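Furnishing a Small Room, Evening Course
Notes for Week 2: Colour, Pattern and Where the Eye Goes
Tutor: Mahmoud Samir

Welcome back, everyone, and thank you for bringing in so many paint cards last week. I have still got a carrier bag of them in the hall cupboard, so if you are missing any, do ask.

Last time we measured up our rooms and drew the plan on squared paper. Tonight we start on colour, and I would like you to begin with the biggest flat surfaces. People nearly always come to me with a cushion in their hand and want to build a room out of it. It can be done – my sister did it in her flat in Testby, and a very nice flat it was – but it took her three goes at the walls and a good deal of bad temper. Walls, floor and the largest piece of furniture come first. Write those down at the top of your page and leave the cushions until Week 5.

Dark colours worry people, I find. There is an old rule that a small room must be pale, and I was taught it myself at the college in Skumerness, by a man who then went home to a dark brown dining room which everybody loved. A deep green or a navy will sit quite happily in a small space if it has something lighter next to it, and a stain or thin finish that lets the grain show is easier to live with than a solid coat.
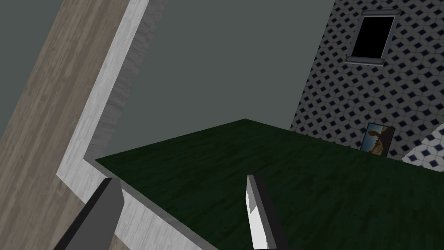 Fig. 1. Dark green with the wood grain showing, a thin light grey border, and a patterned wall behind.

Now, pattern. The thing to look at is scale. A wallpaper with a large repeat wants a fair stretch of plain colour near it, and a small, busy print can be treated almost as though it were plain, particularly from across the room. Pin your sample up and stand as far back as you can get. Then look at it again after dark with the lamps on, as shop lighting is very kind to wallpaper and your own ceiling bulb may not be. The Brarkton book has 32 papers in it and you are welcome to borrow it overnight, but please sign the sheet.

For next week:
Paint two large sheets of lining paper in your chosen wall colour and move them round the room for a few days.
Write 30 words, no more, on how you want the room to feel.
Read the handout on skirting and edges (the Ansah one, with the yellow cover).

We start at the usual time, and the side door will be open. Bring your plans, please, and a soft pencil.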